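Clulia Spirits - Cask Finishing Working Group
Minutes, 5 August 2022

Present: Ehsan Golestani (chair), Tihomir Perić (minutes)

1. Previous minutes
Accepted without changes.

2. Rum cask trial
E.G. reported 164 casks filled at the Starkthorpe warehouse. Strength at filling was within spec on all but 7, which were reduced again and re-gauged. First samples are to be drawn at six months - no earlier, given the results of the last trial.
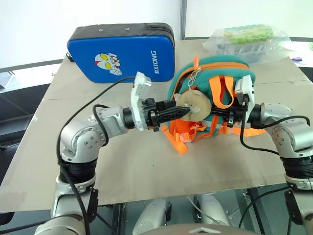 Two casks show seepage at the head. The cooper will re-flag both before the end of August.

3. Cask supply
Kovačević has quoted for ex-brandy hogsheads. The quote excludes freight. T.P. to request a delivered price and confirmation of the toast level. Decision deferred.

This site uses cookies to improve your experience. Accept | Manage settings

4. Bottling
Plaltel can take the first run of 2,786 bottles, minimum order 800 per label. Agreed to bottle at 46% without chill filtration. 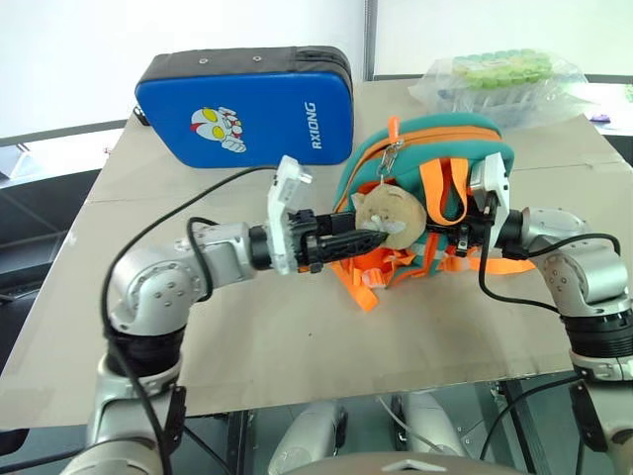 Label copy must state the finishing period in months. E.G. to check the wording against the current rules before proofs are ordered.

5. Actions
E.G. - label wording, cooper's visit
T.P. - delivered price from Kovačević, sample bottles

Next meeting to be set once the delivered price is in.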